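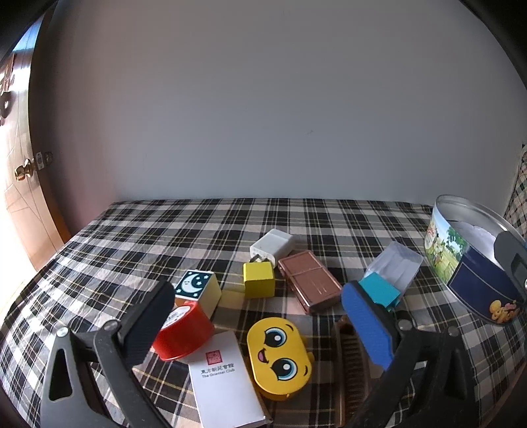
Tenants at Sombatkul House in Drovetbridge are to keep their old wooden doors after the landlord dropped a plan to replace them as part of its work on the building. Medurow, the housing association that runs the block, had intended to fit plain white doors in all 88 rooms, but changed its mind following a residents' meeting in May. Grey walls, a wooden door with a brass-coloured knob and thin carved lines across the panel, and whatever cloths and containers people have brought with them, such as a plaid cover in black, grey and off-white or a round tub printed with a cartoon of a green tree and blue sky, will go on being the look of the place.

The building on the Skisley road is let as single furnished rooms with shared kitchens on each landing. Most tenants stay for between one and three years, and many arrive with little more than bedding, clothes and a few things for cooking.

Medurow began the work last winter with the walls and the wiring. By the time of the meeting, 49 rooms had been done. The rest are due to be finished before the heating goes back on in the autumn, and tenants have been told they will get a fortnight's notice before anyone comes into their room.

Doors were to have been the next stage. A letter sent out in early spring said the existing ones were "dated in appearance" and that a single modern style would be easier to clean and paint. It gave no choice of finish and asked tenants to take down anything hung on the inside of their doors by the end of the month.

That last line seems to have caused most of the trouble. Rooms at Sombatkul House are small and the tenancy agreement doesn't allow nails or hooks in the plaster, so the door is where people hang things. Coats, calendars, prayer beads, wall hangings and shoe pockets all go there. Several tenants told the meeting that the new doors, which were to have had a hollow core, would not take the weight of a winter coat.

A petition against the change was left in the ground floor kitchen and collected 298 signatures, well over the number of people living in the building. Former tenants had signed it, along with relatives and customers of the launderette opposite. Medurow said it accepted that the petition showed "a strength of feeling we had not expected about the doors".

The association has now said that the old doors will be kept wherever they are sound. Each one will be checked for fit, and the hinges tightened or replaced. Latches will be adjusted so that they close properly without being slammed, something that has been a complaint on the upper floors for a long time. Knobs and plates will stay unless they are loose or broken.

Doors on the shared kitchens and the stairs are a separate matter and will be changed as planned. Medurow said these had to meet a different standard and that it had no discretion over them. Room doors passed their last safety inspection, and the closers and seals will be looked at again during the work.

The cost of repairing a door will vary. The first three to be done, which were used as a trial on the second floor, came to £2,198 in total, including a joiner's time and one new frame. Medurow said this was more than it hoped to pay and that the frame accounted for a good part of it. Later doors are expected to be cheaper because the joiner will be working through a whole landing at a time.

There will be no change to the wall colour. Grey was picked from two options put to tenants last year, the other being cream, and it has had a mixed reception. Some people at the meeting said it made the rooms feel cold on dull days. Others said it went with more or less anything, and that patterned bedspreads and bright plastic tubs looked better against it than they had against the old green.

Marks on the walls were raised as well. Tenants wanted to know whether a small dark scuff would be charged for when they moved out, now that the paint is new. Medurow said it would not. Scuffs from furniture, bags and door knobs count as ordinary wear under the tenancy agreement, and each landing is to be given a tin of the matching grey so that people can touch up their own walls if they want to. Holes, burns and large stains will still be charged.

The other subject that took up time was storage. Each furnished room comes with a bed, a table, a chair and a narrow wardrobe, and tenants have been asking for more cupboard space for several years. In practice most make do with baskets, boxes and tubs of their own, kept on the bed during the day and moved to the floor at night. One tenant told the meeting that she had lived in three of Medurow's buildings and had used the same children's toy bucket for her washing in all of them.

Medurow said it could not fit larger wardrobes without blocking the windows in some rooms. It has offered instead to put a shelf above the door in any room where the tenant asks for one. The shelf would be fixed by the joiner on the same visit as the door repairs, and the tenant would not pay for it. Requests have to be in before work starts on that landing - forms are in the kitchens and at the front desk.

For rooms that have already been finished, the joiner will go back at the end of the job. Medurow could not give a date for this. It said tenants in those rooms could still put in a form now and would be seen in the order the forms came in.

While work is going on in a room, everything on the bed and table will need to be covered or moved. Dust sheets will be supplied, though tenants at the meeting said the ones used during the painting had been thin and that they had ended up using their own blankets and tablecloths. Medurow said it had ordered heavier sheets. Anyone who can't lift or move their things should tell the front desk, and somebody will help on the morning of the visit.

Work on the doors starts on the top floor and moves down. The joiner will be in the building between 9am and 4pm and will not use power tools before 10am, after night workers asked for a later start. Each room is expected to take less than a day. No door will be left off overnight.

A handful of doors have already been taken out on the second floor, where the frames had warped. These are being stored in the basement. Medurow said they would be used for spare panels and fittings, and that any left over when the work is finished would be offered to the reclamation yard in Skisley.

Tenants who would still prefer a new white door can have one. The association had ordered a small number before the plan was dropped and said they would go to whoever asked first. Two had been requested by the time of writing.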